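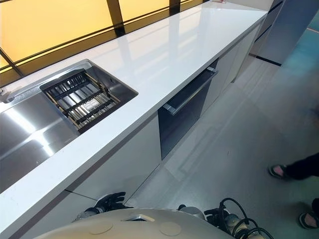

Section 4. The sink and the dishwasher

This section covers the long white counter in the shared kitchen at Alladero and the two things in it that cause most of the email. Read it once before your first meal. Darlene Arsenault revised it in April 2020, after a January we prefer not to discuss.

4.1 Before you start

1. Scrape your plates into the bin. The dishwasher is a dishwasher. It has no opinion on lasagna, and it will give yours back to you.
2. Check that the dark rack is in the sink. It lives there. It is not a trivet, a magazine holder or a place to charge your phone.
3. Wipe the counter with a soft cloth. The surface is glossy and shows everything, including what you used to wipe it last time.

Caution: No scouring powder on the counter. Sheldon Lapointe has tried it on your behalf, behind the toaster, and you are welcome to go and look.

4.2 Rinsing and standing plates

1. Rinse each plate under warm water, front and back. People forget the back.
2. Stand the plate on its edge in the rack. If the plates lean on each other a little, leave them alone.
3. Put the heavier plates in first. A rack loaded at one end only will tip, usually during a meeting.
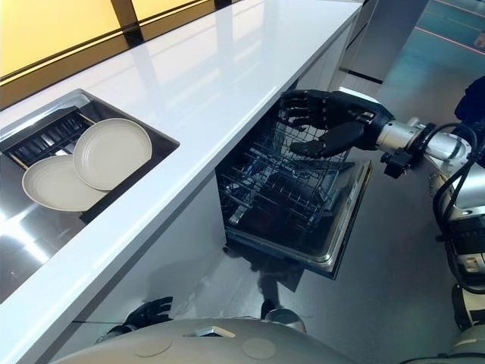 Two or three plates can wait in the rack until there is a load worth running. What they can't do is wait until spring. Anything still standing there at closing time goes into the dishwasher, no matter who ate off it.

Note: Hand-painted plates belonging to Birsen Akyol never go in the machine. You will know them by the painting.

4.3 Loading the dishwasher

1. Pull the door down by the long handle until it stops. Don't let it drop.
2. Slide out one rack at a time.
3. Plates go below, cups and small bowls above, open side down.
4. Spin the spray arm with a finger. If it hits something, move the something.
5. Add one tablet, close the door and press Start. Pressing it twice cancels the program, which explains a good deal of 2019.
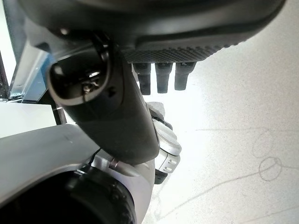 Silverware goes in the basket with handles down, apart from sharp knives, which you wash by hand and put away at once. Check the basket for strays before you close up, and check the floor too. It is bright enough that a dropped fork ought to stand out, yet Amrit Friesen has stepped on 18 of them and would like the total to stay there.

Caution: Never lean, sit or stand on the open door. The last set of hinges took a month to arrive.

4.4 Finishing up

1. Let the load cool with the door open a few inches.
2. Empty the lower rack first, so that drips from the cups don't land on dry plates.
3. Dry the steel around the sink with the blue towel – the other towel is for hands.

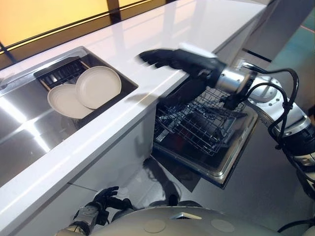
4.5 If something goes wrong

Plates come out cloudy: top up the rinse aid and the salt.

Water stays in the bottom: take out the filter, rinse it and put it back. Wear gloves if you are sensitive.

The door won't shut: a plate is standing too tall in the lower rack. Turn it a little, or move it along a row.

Anything else: leave a note for Do-yoon Seol with the time and what you pressed. "Nothing" has been tried as an answer and was not believed.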